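Refinishing a white tabletop: waterborne enamel or conversion varnish?

I have a run of white tables to refinish for a shared workroom. The existing coating is a generic alkyd that has yellowed and picks up marks from anything set down on it. The tops get daily use with tools and metal parts, so abrasion matters more to me than water resistance. I am choosing between Larnico waterborne enamel and a precatalyzed lacquer, both satin. Spray equipment is a small HVLP turbine, no booth.

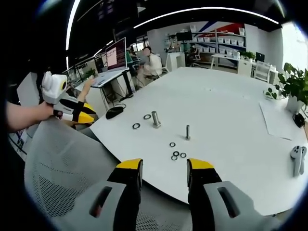

Posted by edgeband_9 – 12 September 2024

Current plan: scuff with 220, bonding primer, sand the primer with 320, two coats of color, no clear. The questions are whether to skip the clear, and how long to wait before the tops go back in service. The data sheet says recoat in two hours and is vague about full cure.

shellacflake
Don't skip the clear. White enamel without a topcoat burnishes. Drag a steel bracket over it and you get a gray line, which is metal left on the coating and not a scratch in it. A clear with a decent hardness rating cuts that down a lot. Two coats, waterborne, same manufacturer as the color.

Pestton
Disagree on the clear. Most waterborne clears shift a white toward cream or blue, and if you ever need to spot repair you have two layers to match. A good 2K pigmented poly needs nothing over it. I did the counters at the Quintana print shop in February with a pigmented 2K and they still wipe clean with denatured alcohol.

shellacflake
2K poly with no booth is an isocyanate problem. A cartridge mask is a poor answer to that in a closed shop. Some hardeners are isocyanate free, but check the sheet before recommending the whole category.

Pestton
Fair. I had supplied air and forgot that most people don't. The point about color shift stands.

edgeband_9
No supplied air, so 2K is out. On the gray lines: that matches what I see. Small hardware gets sorted directly on the tops and it leaves marks that come off with a melamine sponge, along with some of the sheen. 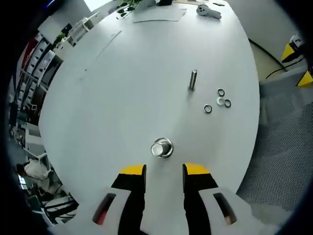

I could put down mats, but they get moved and then grit collects under them. I would prefer a surface that takes the wear. Would going from satin to semi-gloss help with the metal marking?

Zoketine
Yes. Satin gets its sheen from flatting agent, usually silica, and the silica is hard enough to file soft metal. Less flatting agent, less marking. The cost is that semi-gloss shows every sanding fault, so go finer on the primer.

On cure: ignore the recoat time. Waterborne enamel can feel dry in an hour and still print under a coffee cup after 9 days. I give it three weeks at normal room temperature before anything heavy goes on it.

shellacflake
Agree on three weeks. Also do the edges first and let them set up. Curved edges get thin on the sharp corner, so break the corner with 254 or whatever grit you have near that.

Zoketine
254 is not a grit. 240?

shellacflake
240, yes. Typing with gloves on.

edgeband_9
Going with semi-gloss, one clear coat on a test board and none on a second. I will rub both with a zinc bracket for 200 strokes and post the results.

Contact the moderators | Copyright remains with individual posters | Back to top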